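Ullbridge Timber Board > Floors and Decks > Finishing
Thread: Grey wash on old hardwood, oil over or poly over?

lathe_ferret
Member
Sanding back a mixed hardwood floor in an old house. Boards are tight, no gaps worth filling, previous finish was a solvent poly that has gone orange. Client wants grey. Plan is to sand from 50 grit upward, Anska grey wash, then a clear coat.

Question is the clear coat. Two options:
a) Ulari hardwax oil
b) waterborne poly, matt

The floor gets a lot of afternoon sun through a sliding door at one end. There is a large dog. Which of these holds the colour better over the wash, and is there an adhesion problem with either?

dropsheet
Regular
Poly. Oil over a pigmented wash is asking for patchiness. The wash fills the pores and the oil has nowhere to go, so it sits on top and you buff half of it off along with the pigment.

quarter_sawn
Regular
Disagree with the above. That happens when the wash is applied too heavy. If it is wiped back properly the pores are still open enough. I have done hardwax over wash on three jobs this year and none of them were patchy.

The real problem with oil over grey is that most hardwax oils are amber. Put amber over grey and you get a green cast. It is worst in low light. Ulari sell a neutral version with a small amount of white in it, use that one or don't bother.

dropsheet
Regular
Wiped back properly by whom? On a small room you can control it. On a long run down a hallway you are wiping the first section while the last one is already grabbing. Lap marks every time. Poly at least lets you even it out with the first coat.

quarter_sawn
Regular
Poly does not even anything out. A lap mark under poly is a lap mark with a clear coat on it. Work three boards at a time, full length, keep a wet edge and stop only at a board line. Same as any stain.

lathe_ferret
Member
The wet edge I am comfortable with. The colour shift I had not thought about. Is there a cast with waterborne as well?

plumbbob_b
Member
Much less. Waterborne dries close to clear. Some of them look slightly blue on dark timber if the film is thick. On grey that mostly disappears.

What is the timber? You said mixed. If any of it is high in tannin you need to test before you put anything waterborne on it, wash included. I had a brushbox repair in the middle of a floor come up brown under the grey overnight and it could not be fixed without sanding the whole bay.

lathe_ferret
Member
Mostly blackbutt as far as I can tell. There is a patch near the kitchen door that is redder and harder, could be ironbark. It was put in when a wall came out.

plumbbob_b
Member
Then the patch is your problem and the clear coat is the smaller question. Ironbark will not take a wash like blackbutt does. It is too dense, so it takes up very little pigment and the red comes through as a sort of mauve. You will see the outline of the old wall in grey and pink.

dropsheet
Regular
Seconded. Either replace the patch or tell the client about it now, in writing, with a sample done on the patch itself.

lathe_ferret
Member
Replacing it is not in the budget. Can it be bleached first?

quarter_sawn
Regular
Two-part bleach will pull some of the red out. Not all. It raises the grain so you have to go over it again lightly, and if you sand through the bleached layer you are back where you started. Neutralise it and let it dry fully or it will attack whatever goes on top. I would do a test board before I committed to it on the floor.

bevel_up
New member
Why not a solid or semi-solid colour for the whole lot? If the client wants grey, give them grey. It hides the patch.

dropsheet
Regular
It also hides the floor. At that point save the sanding belts and lay vinyl plank.

bevel_up
New member
Semi-solid still shows some grain. I am not talking about deck paint. There is a difference between a floor that shows every streak and one where the streak is only just there, and a lot of people want the second when they say grey.

quarter_sawn
Regular
Fair point on the last part. The word covers a wide range. Half the arguments I have had with clients came from them saying "light grey" with a picture on a phone screen in mind.

lathe_ferret
Member
That is pretty much the brief. She does not want strong grain. She wants muted, a bit streaky, nothing yellow or brown. She keeps saying "like driftwood but flat".

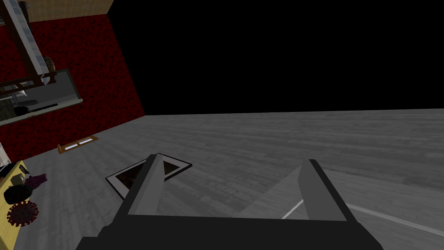
Uibo
Moderator, Finishing section
Tidying this up a little, as there are two questions running together.

On tone: a muted grey with a faint, streaky grain is reachable on blackbutt, but not with a single pass of wash wiped hard. A hard wipe leaves pigment in the pores and takes it off the face, so you get more contrast in the grain, the opposite of what your client is asking for. For low contrast you want some pigment left on the face. That means either a semi-solid, as bevel_up says, or the wash left slightly heavier and sealed in with a film finish. Oil is the wrong partner for that, because the buffing will lift what you left on purpose.

Also keep in mind that one grey will not look like one grey across a large floor. It will go lighter towards a strong light source. Show the client the sample at the sliding door end and again at the dark end, flat on the floor and not held up in the hand.

On the patch: bleach first, then the same product as the rest, then assess. If it still reads warm, a very thin second pass on the patch only, feathered to the board ends. Do not tape it off. A tape line is easier to see than the colour change.

On clear coats: for this job, waterborne matt, and check that the maker of the wash is happy with it. Anska print a list of topcoats on the data sheet. Follow the recoat window on the sheet and not the one on the tin, as the two have differed in the past.

quarter_sawn
Regular
I will give you the buffing point for a heavy wash. I still think oil is the better floor to live with when there is a dog. You can spot repair oil. A scratch through matt poly into a grey wash shows as a brown line and there is no invisible way to touch it up.

Uibo
Moderator, Finishing section
Agreed on repair. It is a trade-off and the client should be told about it. A two-pack waterborne will resist scratches better than a single pack, but once it is through, it is through.

dropsheet
Regular
And felt pads do not work on dogs.

plumbbob_b
Member
Number to go with this. My last floor in two-pack matt over grey came to about 900 dollars in coatings alone, no labour. The hardwax quote for the same area was lower, but that does not count the maintenance oil later on. Price both before you talk to the client.

bevel_up
New member
Does hardwax really need maintenance that soon? The tin makes it sound like years.

quarter_sawn
Regular
Depends on traffic. In front of a sink or a back door it looks dry well before the rest of the room. You do those spots as they need it. It is a small job with a pad.

dropsheet
Regular
A small job that nobody I have worked for has ever done. They ring the floor sander and say the finish has failed.

lathe_ferret
Member
Thanks all. Bleach test went on an offcut of the red timber this morning. It lost a good part of the red but is blotchy near one end, where I suspect there was old finish still in the grain. Will sand further back and repeat.

Going with waterborne two-pack, two samples of wash, one wiped hard and one left heavier, both with the full coating system over them. She can choose from those.

How long before rugs go back down? Anska sheet does not say.

Uibo
Moderator, Finishing section
That is up to the topcoat and not the wash. Foot traffic is early, rugs are late. I leave it six weeks over any grey, whatever the sheet says. A rug laid too soon leaves a shape in the sheen, and with a matt finish it shows.

plumbbob_b
Member
No rubber-backed ones at all. Plasticiser goes into the film and it stains yellow. On grey that is very visible.

dropsheet
Regular
What plumbbob said. Also post the samples when they are dry, I want to see the ironbark.

lathe_ferret
Member
Will do. Second bleach test is on now, neutralising after lunch.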